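Floating floor making a hollow sound near the center of the room

hestden_owner
Moved in last January. The living room has a click-together plank floor over foam underlay on a concrete slab. Walking across the middle gives a dull clack and a small amount of vertical movement. The edges near the walls are quiet. I put a straightedge across it and found a dip, 4 mm at the deepest point. The installer says this is normal for a floating floor and will settle. Is it worth lifting, or do I leave it alone?

subfloor_66
It will not settle. Foam compresses a little in the first weeks and then stops. 4 mm is a lot unless the dip is very wide. What length of straightedge did you use? The depth means nothing without the span.

hestden_owner
Six feet. The low spot runs most of that length.

subfloor_66
Then you are past what I would accept. Check the sheet that came with the planks for the flatness figure. If the installer went over that without filling, it is his problem and you should put it in writing now.

Ruwan Fakir
I disagree with the first part. Movement at the joint is what breaks floors, and a long shallow dip bends the planks very little per joint. The noise is annoying but the locking edges may be fine for years. Look for gaps at the short ends. If there are none, I would not pull up a finished room over a sound.

Check the expansion gap as well. A floor pinched at two opposite walls can lift in the middle, and that gives the same clack with no dip under it at all. Pull one length of baseboard on each side and measure.

hestden_owner
Pulled the baseboard this afternoon. The gap is fine on the window side and close to nothing on the hall side, where the planks run up against the door trim. No gaps at the short ends that I can find. I went over the middle with the dust mop before looking, so I don't think grit is hiding anything.
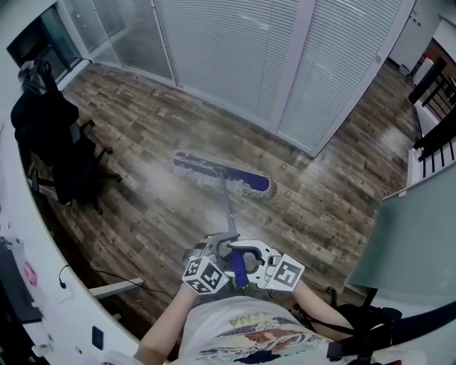 kerf_and_co
Trim the hall side first. Undercut the door trim with a flush saw and take the planks back until they clear it, then leave the floor alone for a couple of weeks before you measure again. You may find part of that dip was the floor standing up on both sides of it.

subfloor_66
Agree on the trim. I still say the slab is low. Planks don't make a depression six feet long by themselves.

Ruwan Fakir
They can if the high points are near the pinched edge. He measured the top surface, and the top surface is all any of us know about. Repeat the straightedge check in both directions with somebody standing on the low spot, then with the floor unloaded. A large difference between the two readings means a void under the planks. A small one means the floor is following the slab.

hestden_owner
Unloaded was the 4 mm figure. I'll do the loaded one once the trim is cut. Does it matter that the underlay is the thick kind?

kerf_and_co
Yes. Thick soft foam makes the joints work harder. Check that the plank maker allows it — some void the warranty if you go over their limit.

Contact the moderators | Copyright 2018 Fundari Home Forums | Back to top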